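Bench cells: budgeting and ordering FAQ

What does the base price cover?
One arm, its base, a two-finger gripper and the arm cable. The table, tray and wrist camera are quoted as separate lines. Allow £800 for each camera.

Do we need a special work surface?
No. Any rigid, level top will do. A matt dark finish is worth specifying, as small light-coloured parts show up well against it. 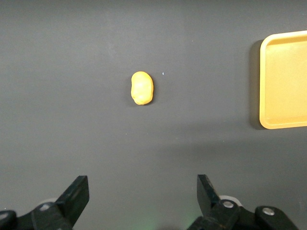
Dinesh Murthy adds that Skutville budgeted for the arm and forgot the fingers. Spare fingertips should go on the first order, he writes, as a later order carries its own delivery charge.

How often are fingertips replaced?
Plan on 2,000 hours. Soft or rounded items wear them less than metal parts.

Is a second arm worth the cost?
Only if the job needs an item held while the tray is moved, or two items handled at once. A second arm does not halve cycle time. At the Chacko site it cut the cycle by 43 per cent. Both arms can share one table and one tray; each needs its own base position and cable run.
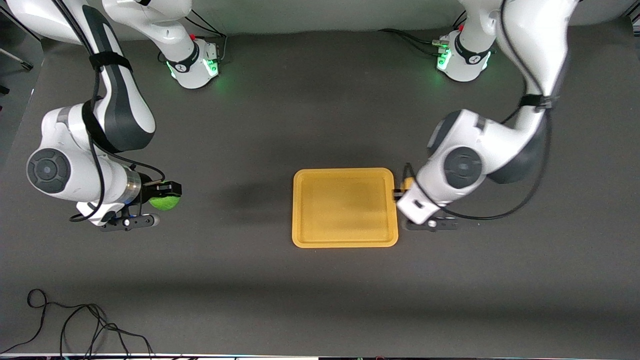
What is the lead time?
Four weeks from receipt of order for single-arm cells. Two-arm cells ship from Bratia and should be ordered by November for delivery in the same budget year.

Can we lease?
Yes, through Pluvumwood. Grippers and cameras may be included; fingertips are treated as consumables and may not.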